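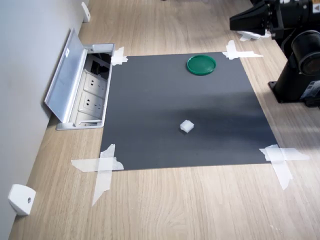 Wednesday, 4:15 pm. Finally got round to sorting out the small table by the window for the padding trials, and I'm pretty pleased with it! Callum Wainwright wanted everything laid out on the big bench like last time, but the big bench is where the glue pots live and I've lost enough samples to those. So the dark gray mat is down on the wood-grain top now, masking tape crossed over all the corners, and the white cube you can see on it is the size I want us to cut from here on (think sugar cube). It's so much easier to see a pale offcut on charcoal than on pale wood. I must have spent half of March squinting at crumbs.

The tape job isn't pretty. I tore it by hand, and the strips down at the bottom left got away from me a bit and wrinkled. If it starts to lift I'll redo it with the wider roll, but please don't peel it up to "straighten" it, Callum, I know you're tempted.

**Green lid.** I'm using it as the parking spot for finished cubes. Top side up, cubes go on top, and once there's a little pile they get tipped into the jar and labeled. The jar it came off is long gone, I think it went to Printhorpe with the button samples.

**Cutting.** Tried three blades today. The long snap-off one drags and leaves a slanted face, the scalpel is fine but slow, and the old Trerkden trimmer (the one with the chipped handle) was the best of the lot once I'd wiped the gunk off it. Press straight down, no sawing! Sawing makes the edges fuzzy and then the thing won't sit flat and you end up measuring the fuzz.

**Squash test, first go.** Cube under the small brass weight for 30 minutes, then off, then a wait of 4 minutes before measuring. I only had time for one batch, sheet 889 from the Madmont box. Most of them came back nicely. One stayed lopsided, but I suspect I'd cut that one from right next to the fold in the sheet, so I'm not counting it against the foam yet. Numbers are in the back of the green notebook, on the page with the tea ring.

The light by the window is lovely in the afternoon but it does throw a soft shadow over the mat, and I misread the steel rule twice before I moved my stool. Might bring the clip lamp over. Does anybody know where the clip lamp is? It was on the Krishnan shelf before we moved the shelf.

To do:

- cut a full set from the next Madmont sheet, well away from the folds
- repeat the squash test with the heavier weight
- find labels that stick to that jar (the paper ones curl up overnight)
- ask Printhorpe if they still have our calipers

Leaving the mat set up overnight. Trimmer is back in its drawer, blade in.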